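Watching Films at Home: Picture, Sound and Storage Tips

Gladys Inga
November 21, 2020

More new titles now open on streaming services, and the living room has to do part of the work a theater used to do. The notes below apply to a flat-panel TV or a small projector in an ordinary house. None of them requires special tools.

Picture settings

Start with the picture mode. Most sets leave the factory in a bright mode meant for a store. Change it to the one called Movie, Cinema or Filmmaker, then leave it for a few evenings before judging it. The image will look dim and yellow at first. Your eyes adjust.

Turn off motion smoothing. The name varies by maker and the control is often two menus down. Film is shot at 24 frames per second, and smoothing inserts frames that were never photographed. Sports can keep it on, if the set allows a separate setting for each input.

Sharpness should be at zero or close to it on most sets. Anything higher draws a pale outline around faces and subtitles. Set the backlight by the room and the black level by the film: pause on a night scene and raise brightness until detail in dark clothing just shows, then go back one step. 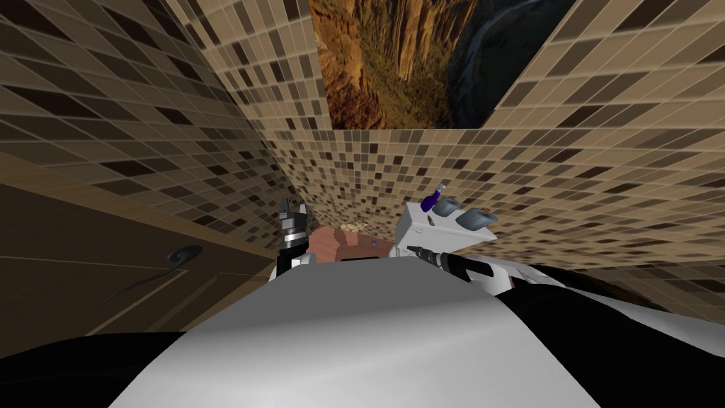
Tiled corner with both robot arms reaching forward.

Room light

A single lamp behind the screen is easier on the eyes than a fully dark room. Use a neutral white bulb at low output. Lamps facing the screen should be off or moved. If a window cannot be covered, turn the set a few degrees away from it and check for reflections with the power off.

Projector owners should paint or cover the wall around the screen in a flat, dark color. Gloss paint throws light back onto the image. My Brosden is rated for a 100 inch picture, but in a room with pale walls I keep it smaller.

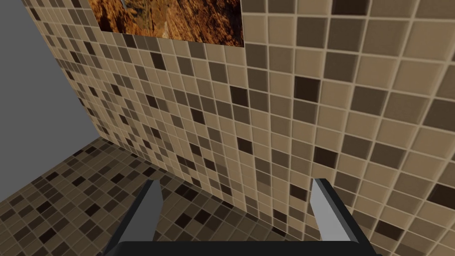
Sound comes next, and dialogue is the usual complaint. Before buying anything, look for a night mode or dialogue setting in the audio menu. It narrows the gap between quiet speech and loud effects. If a stereo soundbar is receiving a 5.1 signal and mixing it poorly, set the player's output to stereo or PCM and try the same passage again.

Hard surfaces make speech harder to follow. A rug between the seats and the screen helps, as do heavy curtains and a full bookcase on the back wall. Keep the soundbar level with the front edge of its shelf - set back, it bounces sound off the wood.

Lip sync drifts when the TV processes the picture. Adjust audio delay in small steps while watching a close-up of someone speaking.

Discs and cases

Store discs upright, away from radiators. Wipe from the center hole straight out to the rim with a dry microfiber cloth, never in circles. Banafsheh Vahidi keeps 673 films in her hallway and files them by director, with a strip of card between letters. I file by title. Either works if it is kept up. 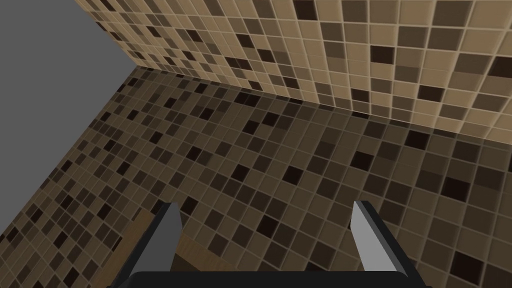
Gripper fingers set wide apart near mosaic tile.

Label spare remotes and cables with masking tape before they go in a drawer. Replace both batteries in a remote together.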